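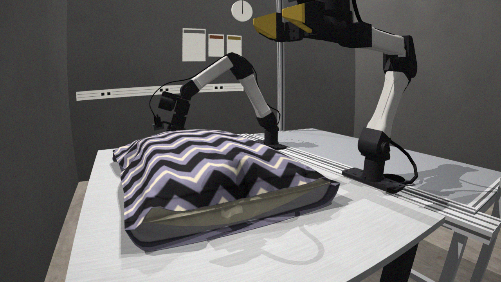 Fig. 1. The two-arm cell in simulation, with the pillow and its case on the table. Right arm raised, gripper empty.

Building a Two-Arm Bench in a Shared Workshop
Handout 2: The pillowcase exercise

Read this before the session. If you read it during the session you will be reading it next to a moving arm, and the arm has right of way.

Where we are

Last time we bolted things down. Both arms now live on the slotted rail at the Buenaventura workshop, the table has been shimmed until it stopped rocking, and the power supply has been moved off the floor, where it was collecting sawdust from the Wednesday furniture crowd. The simulated cell has been brought up to match, or near enough. Where the two disagree, trust your tape measure.

The task for this block is a pillow and a pillowcase. People who signed up hoping for welding are reminded that cloth is harder than steel. Steel stays where you left it.

Why a pillow

A rigid block has one shape, and you can write that shape down. A pillowcase has as many shapes as you have patience, and it picks a new one whenever you touch it. The pillow inside squashes, pushes back and drags the fabric along with it. One arm working alone tends to push the whole bundle across the table, so the second arm is there mostly to hold on. Anyone who has changed a bed with a cold will know the principle.

Look at Fig. 1 again and find the open end of the case, along the near side. The opening is long and shallow, and that is the shape you should expect to deal with. A wide round mouth, such as you find in textbooks, requires someone to be holding it open.

The stripes are useful too. A plain white case on a white table gives your camera very little to go on, and you will spend the evening adjusting lamps. Bring a patterned one. Taste is not graded.

Terms we will use

Mouth: the open end of the case.
Hem: the finished edge around the mouth. The lower hem usually lies flat on the table, so you need to get a fingertip under it.
Holding arm: the one that pins or pinches and otherwise minds its own business.
Working arm: the one that moves, and the one that gets blamed.
Park pose: gripper high and clear of the cloth. Every run starts and ends in it.

Procedure, in simulation

1. Load the Brulloner scene file. Do not load the one called Brulloner_final, which is older.
2. Drop the pillow and let the cloth settle for 3000 steps. It will look settled well before that. Wait anyway.
3. Send both arms to park, one at a time.
4. Bring the holding arm down onto the closed end. Light contact only. If the middle of the pillow bulges, you are leaning on it.
5. Bring the working arm to the upper edge of the mouth, fingers open 40 mm, and close on one layer of fabric. Two layers means you have pinched the case shut, a mistake popular enough to have its own line in the logbook.
6. Lift slowly, pause, then draw back along the length of the pillow.
7. Park. Save the run, including the bad ones. Especially the bad ones, if you want full marks.

Do 8 runs with the pillow turned to a different angle each time. A pillow lying diagonally across the table is a perfectly fair start, and a neat one squared to the rail will teach you very little.

Moving to the real bench

The Indby controller boards have a speed cap in their settings. Leave it alone. It was raised once in December, for a demonstration, and we are still finding stuffing.

Check your cables before enabling anything. Each arm needs a loop with enough slack for its full reach, and the loop must not hang where the other arm can hook it. Move both arms by hand through the whole motion with the power off and watch the cables the entire time. It is dull, and it takes less time than re-crimping a connector.

Finger pads: the printed ones slide on cotton. Stick a strip of thin rubber on each and trim it flush. A ragged edge will catch the hem and refuse to let go, and for a moment you will think your grasp has improved.

The emergency stop goes on the near side of the table, within reach of the person typing. Last term it spent two sessions under someone's coat.

To hand in

Your saved runs, a page of notes on the ones that failed, and one sketch of where you placed each fingertip on the cloth. Photographs of the sketch are fine. Put everything in the Zadenia folder on the workshop drive, under your bench name.

Bring your own pillow to the next session. The ones in the cupboard belong to the upholstery group, and they have asked twice.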